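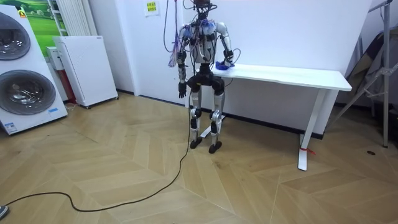 The long table and the herringbone floor.

March
By Elínborg Ravn
Print this page | E-mail this page

Wovov paint roller set: a review after two rooms and one staircase

I have painted walls in four apartments, always with cheap rollers from the supermarket, and always I was a little angry by the evening. The cheap roller leaves hairs in the paint. It squeaks. After one wash the sleeve becomes hard like old bread and you throw it away. So when my neighbor Hjalti Riis told me that he had bought the Wovov set and would not go back, I borrowed his for one afternoon, and the next week I ordered my own.

In the box you get one handle, two sleeves (one for smooth walls and one for rough), a small roller for corners, an extension pole in two parts, a tray with a lid, and a short booklet. The handle weighs 608 grams on my kitchen scale, without a sleeve and without paint. This is heavy. I was worried about my wrist, and I still think that a person with small hands should hold it in the shop before buying. With the pole attached the weight matters less, as both arms share the work.

The smooth sleeve is the reason to buy this set. It takes up a lot of paint and gives it back slowly, so you can do a good wide part of the wall before you return to the tray. I found no hairs in the first coat and only one in the second, and that one may have come from my sweater. The sleeve sits on the handle with a click. To remove it you press a gray button at the end, and it slides into the bucket without touching your fingers. I liked this more than I expected.

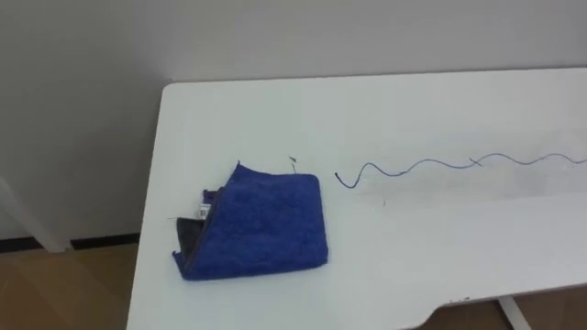
White on white is the most difficult job for any roller, and I would test every set in this way if I could. With a dark color you see at once where you have been. With white over old white you must look from the side, against the light from the window, and even then you miss places. The booklet tells you to paint in the form of a letter W and then to fill it in. I tried this and also my own method, straight up and down with a small overlap, and mine was better. The W method left thin lines near the ceiling which I had to roll again. Maybe it is better for people who paint faster than I do.

The rough sleeve I cannot praise so much. I used it in the staircase, where the plaster is old and full of small holes, and it threw drops on my glasses and on the steps. Hjalti had the same experience in his cellar. He now wraps a plastic bag around the upper part of the handle, and he rolls very slowly. It helps somewhat, but a set at this price should not need a plastic bag.

I must also say something about the tray. The lid is good. You can stop for lunch and the paint does not get a skin -- I left it once for 55 minutes and it was as before. But the tray has no feet, and on a smooth floor it moves away when you press the roller into it. I put a wet cloth under it. The older tray from Pukham, which I still have, has four rubber feet and costs almost nothing, and I ended up using the Pukham tray with the Wovov lid, although it does not close completely.

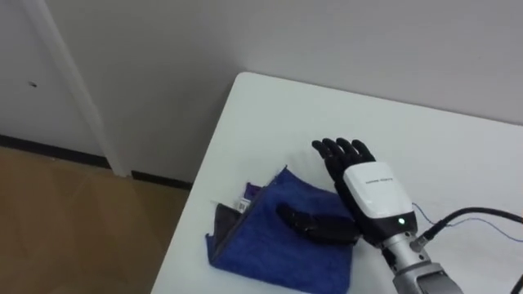 Edges are where most reviews stop, and for me they are half of the work. The small corner roller is narrow and turns easily, but its sleeve is round at the end, so it never reaches all the way into the corner itself, and you still need a brush for the last part. I use a flat brush, slightly wet, and I pull it toward me. Where white door trim stands against a white wall, a little extra paint on the trim does not show much from a distance, but gloss and matt together make a dirty-looking line when the sun is low, so I put tape there anyway. The tape should come off while the paint is still soft.

Washing takes patience. The smooth sleeve held so much paint that I needed several buckets of water, and my friend Ilse Wegener, who painted the second room with me, gave up and went to make coffee. When it was dry the next morning it was soft again, as new. I have now washed it five times and see no change.

The pole is solid, but the screw between its two parts loosens when you work on a ceiling. Check it before each coat. I did not check it once, and the upper part turned in my hand and made a stripe across the lamp.

I paid 271 kroner for the full set. The smooth sleeve alone can be bought separately, and if you already own a tray and a pole, I would buy only the handle and this sleeve. For rough plaster I would look at something else. I have not yet tried the set with oil paint, and the booklet does not mention it.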